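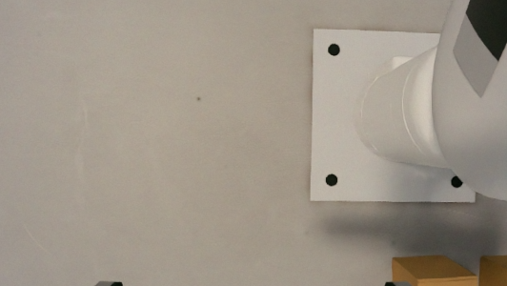
Werkgate Shared Workshop - Frequently Asked Questions
Updated September 2023

Do I need to be a member to book a bench?
No. Casual bookings are open to anyone over 16 who has done the safety induction. Members can book further ahead and pay less.

How much does it cost?
A casual half day is $40. Full days are $80. Concession card holders pay half.

How long is the induction?
Allow two hours. Wear closed shoes and tie long hair back. If you did yours at our old Okoth Street site it still counts.

Can I cancel?
Yes, up to 24 hours before your start time, for a full refund. After that we keep the fee.

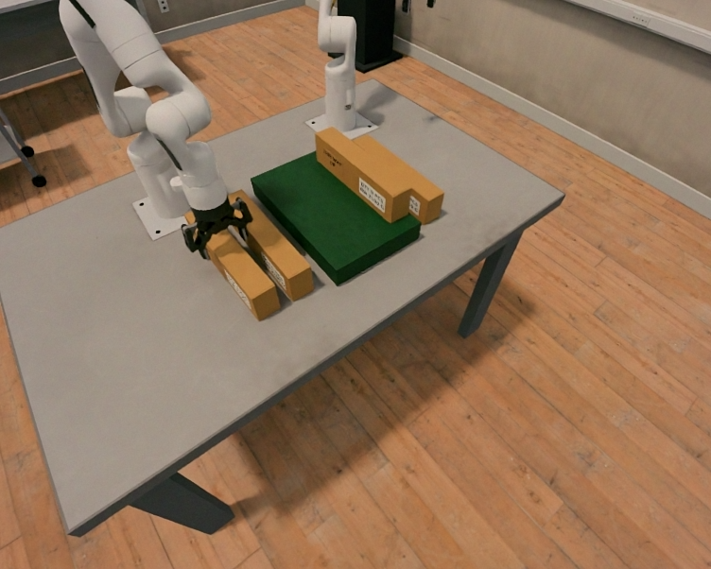

Late arrivals keep their booking, but the finish time doesn't move.

Can I leave a project overnight?
Only on the labelled shelves, and for no more than 10 days. Glue-ups can stay clamped until the next morning - leave a note with your mobile number.

Do you sell timber?
We keep a few offcuts by the roller door, priced by colour. For anything bigger, try Noklow Timbers around the corner.

Is there parking?
Street parking only. The driveway is for unloading.

Are you open over summer?
We close for the first two weeks of January.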